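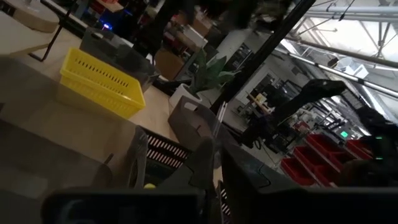
Erick Mohamedi thinks it's the extrinsics, so I redid those first – no change. Wrist cam feed into the Kirov planner, two arms, baskets on a table. Planner keeps rejecting grasps on the black slotted basket, the yellow one plans fine. Log says "target in collision" 112 times then gives up. Running Clanano 2 for depth. Anyone?

asked Mar 30, 2024

Answer 1
Same thing happend to me. Reinstall

Answer 2 (accepted)
Dark basket with slots = holes in the depth, and your self-filter is probably leaving bits of finger in the cloud. Planner sees them as obstacle. Pad the finger links by 3 mm in the filter config, clear the octomap, replan. Also check the stamps, if depth lags the joint states the mask lands in the wrong spot and padding wont save you

Comment: padding did it – thanks. Stamps were off too, lol

Answer 3
Could try Lurnetti for the mask insted of the geometric filter. Slower. There's an open ticket, 533 I think, no movement since May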